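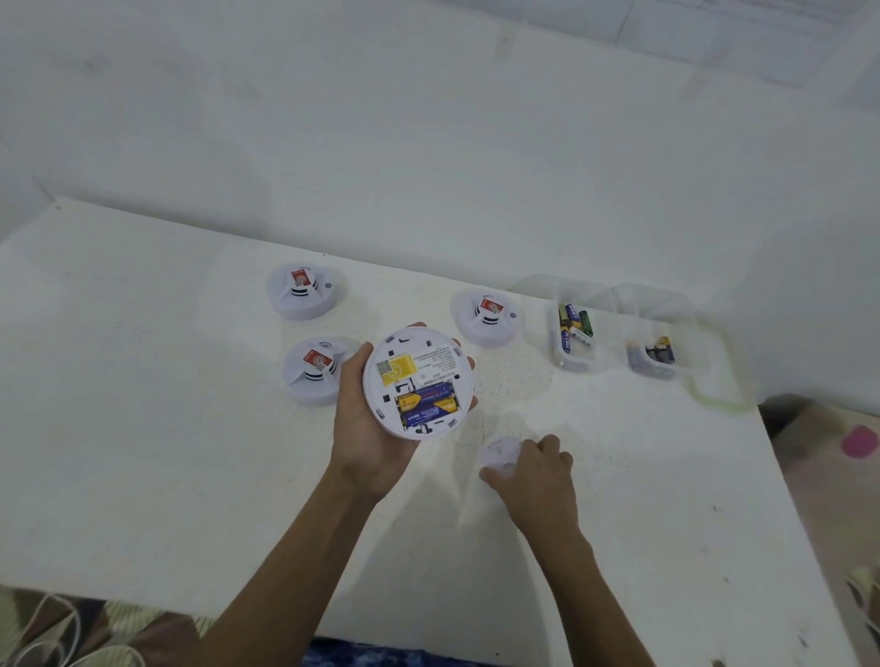 Agosto é o mês das pilhas cá em casa. Não me lembro de quando isto começou, mas já vai no quarto ano e agora tenho até um lembrete no telemóvel, escrito em maiúsculas, para não fazer de conta que não vi. O lembrete toca, eu resmungo, vou buscar o escadote à arrecadação e começo pelo corredor.

A culpa original é da Baiba, a minha vizinha de cima, que uma noite passou horas a ouvir um pip de minuto a minuto e veio bater-me à porta de roupão a perguntar se era meu. Era, claro. Quem já andou às três da manhã de ouvido no ar, a tentar perceber qual dos detectores está a ficar sem pilha, sabe do que falo: o som parece vir sempre da divisão ao lado! Acabei por tirar todos do tecto e enfiá-los numa gaveta debaixo das toalhas, e dormi lindamente, e no dia seguinte fiquei cheia de remorsos.

Desde então faço tudo de uma vez. Tiro os detectores de fumo do tecto, levo-os para a mesa branca e trato deles sentada, com boa luz e um café ao lado. Em cima do escadote é um suplício - a pilha cai, rola para debaixo do sofá, e lá vou eu de joelhos com a lanterna. Na mesa é outra vida. Viro o detector ao contrário, na palma da mão, e as duas pilhas AA ficam logo ali à vista, deitadas lado a lado.

Os frascos transparentes para as pilhas foram ideia do Igor, o meu cunhado, depois de me ver misturar tudo no mesmo saco. (Ele tinha razão, mas não lho digam.) Eu tinha pilhas de todas as cores e marcas, azuis, verdes, amarelas e pretas, umas PKCELL que já nem sei onde comprei, e no meio da confusão cheguei a pôr pilhas gastas num detector acabado de limpar. Agora há um recipiente para as que entram e outro para as que saem, e só me engano quando estou a falar ao telefone.

Antes de fechar passo um pincel macio por fora, nas ranhuras pretas à volta da parte central, porque é incrível o pó que se junta num sítio onde ninguém mexe. Uso um pincel de maquilhagem velho, muito macio, e não deito líquidos nenhuns. Depois espreito a etiqueta das costas, aquela letra miudinha que me obriga a ir buscar os óculos, à procura da data de fabrico. Os detectores também envelhecem e não adianta dar pilhas novas a um que já devia estar reformado. O do quarto dos arrumos foi à vida no ano passado por causa disso.

Quando volta tudo ao tecto carrego no botão de teste, um por um, e aviso primeiro a Baiba por mensagem. O Obi, o meu gato, não precisa de mensagem nenhuma: mal vê o escadote some-se para dentro do roupeiro e só sai à hora do jantar.

As pilhas velhas vão para o pilhão do supermercado, e aqui confesso que costumam passar umas semanas valentes no hall, dentro de um saco, à espera de boleia. As do ano passado fizeram 287 quilómetros no porta-luvas, até casa da minha mãe e volta, antes de eu me lembrar delas.

Ainda me falta a mesa, que está cheia de pozinhos e tem uma mancha amarelada que não sei de onde veio. Se alguém tiver uma receita que resulte em tampos brancos, deixe nos comentários, que já experimentei bicarbonato e vinagre e ficou na mesma.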